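The drop that didn't count

Blair Menzies

Anghel published its fault summary for the wheel cover trial on 28th April, and I have read it more often than is healthy. In 3,644 handling cycles at the Brenimeo site the robot let go of a part 25 times. The summary lists 14 of those as faults. The rest are filed under "operator-side variance", a phrase I would like to see banned from any document with the word safety in it.

What does it mean? As far as I can tell, it means the part was presented at a slightly different angle than the robot liked. But parts are always presented at a slightly different angle. If the hand loses its hold when a cover comes in tilted, that is a fault of the hand, or of whoever wrote the grip routine. It does not become the fault of the person at the next station because a form has a column for it.

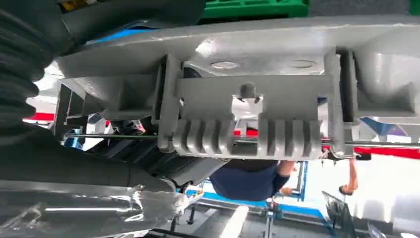 Bracket and rod assembly at Brenimeo, with people close by.

People work near this equipment. That is the whole sales pitch – shared space, fewer barriers, more flexibility. Fine. Then a dropped part is more than a quality problem. A plastic wheel cover won't do much harm. Farkuten, who make the grip software, keep telling us the same routine will soon be used for heavier pieces, and I don't see how anyone can sign off on that with part of the record relabeled.

I've heard the defense. Every new system has teething trouble, people drop things too, the rate is low. All true. When a person drops something, though, you can ask what happened and usually get an answer. After the worst stop, the one that took the cell down for nine days, the log offered a code and a time stamp. Fovevport was hired to work out the cause and came back with "likely grip force". Likely!

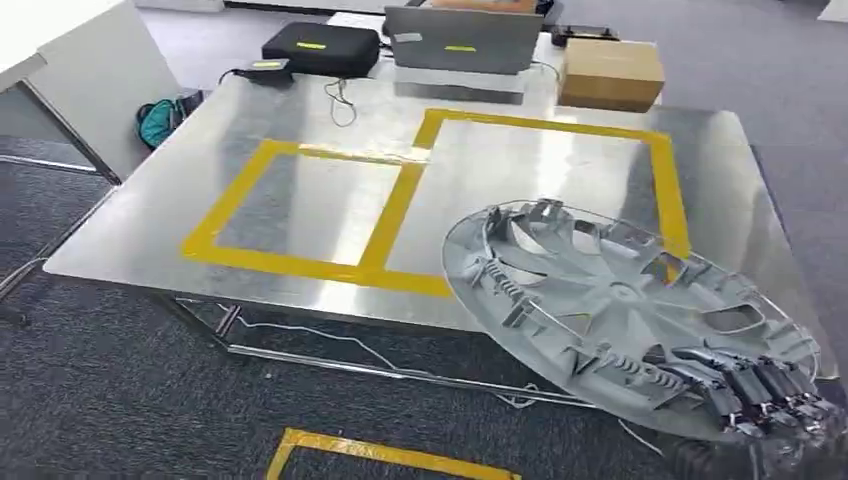 Gray wheel cover in the robotic hand, at the taped table.

Yellow tape is cheap and I'm all for it. A rectangle on a table tells everybody where a part should go. It doesn't tell you why one didn't get there.

Anghel wants to widen the trial in September. I'd ask for the full list of drops first, with no second column, and a cause against each one. If the cause is unknown, write "unknown".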